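Pellero Drops the 20-Piece Starter Set, Will Sell Bowls and Cups One at a Time

Tableware seller says it doubts most homes need a matching set

2023-11-16 — Pellero will stop selling its 20-piece starter set and offer its colored bowls and cups singly, the company said. The change covers the whole Siltach line.

The company is not promising that a different bowl will fix anyone's kitchen. It has read that claim in plenty of catalogs, including its own older ones, and does not believe it.

"We sold big sets for years and told people they were good value," said Mahsa Zarei, who runs product at Pellero. "Value for whom? Half of it goes on a high shelf. I have never seen proof that a household eats better because the side plates match."

In September the company put questions to 281 past buyers. Only 17 said they used every piece of their set in a normal week. Pellero admits that a survey of its own customers proves little, and it has no plans to print the figure on a box.

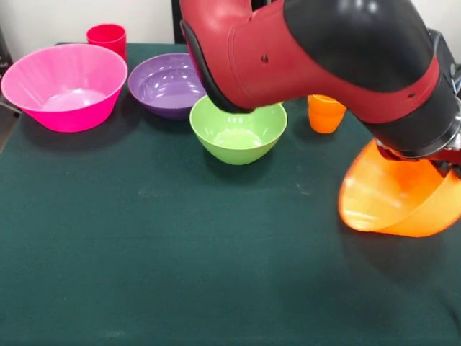
Color is the other thing Pellero would like to be careful about. Bright bowls are easy to tell apart, and a family may find that handy when each person wants their own. Claims that a certain color makes children finish their dinner are another matter — the company has dropped them from its packaging.

"If you like pink, buy pink," said Yevhen Savchuk, head of sales. "I would want to see the study before I said anything more."

The first run is limited to 2000 pieces. Stores that still hold the boxed set may sell what they have, and Pellero will keep replacing broken pieces from those sets.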